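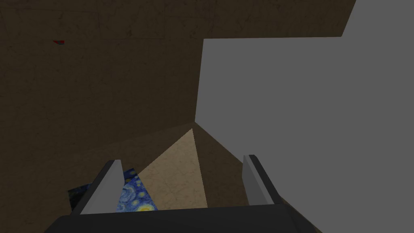 Mottled brown, low light.

Brown furniture: keep it or paint it?
Posted by tramport_ted, 1 August 2025

We use cookies to remember your settings. Accept | Manage

tramport_ted
My aunt is moving to a smaller place in Prosser and I am getting the sideboard. I did not ask for the sideboard. It is brown in the way that the 1970s were brown, and it takes up one whole wall of the dining room. My wife wants it painted sage green by January. I want it left alone, mostly because I know who will be doing the painting. Opinions?

mrs_veneer
Leave it. Once you paint it you own a green sideboard forever, and sage is already on its way out.

knobs_and_pulls
Paint it. I did a Flukholm dresser two years ago, 4 coats counting primer, and people ask where I bought it. Before that people asked if I needed help carrying it out.

mrs_veneer
Flukholm dressers are pressed board with a picture of wood on top. You could paint one with gravy and it would be an improvement. Ted's might be real wood. Ted, pull out a drawer and look at the corners. If they're dovetailed, put the brush down.

tramport_ted
Dovetailed in front, stapled in back. I feel this tells me something about my family.

slowdry
It's been repaired, is all. Clean it before you decide anything. Mineral spirits, soft rag, windows open. Half the brown on old pieces is furniture polish and cigarettes. I took 16 rags to a hutch once and it came out a completely different color. I liked the old color better, but still.

knobs_and_pulls
So your advice is sixteen rags and disappointment.

slowdry
My advice is to know what you have. After that, paint away.

gus_in_suvby
Over here in Suvby you can't give brown furniture away. I listed a nice walnut table for $10 and got one message, asking if I had it in white.

mrs_veneer
Where is the table now?

gus_in_suvby
Still for sale. Eight chairs too, if you take the lot.

mrs_veneer
Sending you a message.

tramport_ted
Update for anyone who cares. Cleaned one door last night. There's a reddish grain under there and it looks pretty good. My wife agrees it looks pretty good and would now like the wall behind it painted sage green.

knobs_and_pulls
Smart woman. Use a decent roller and do two coats.

slowdry
Move the sideboard first. I say this from experience.

tramport_ted
It took three of us to get it in there - I was planning to paint around it.

Get new threads by email once a week. Sign up | No thanks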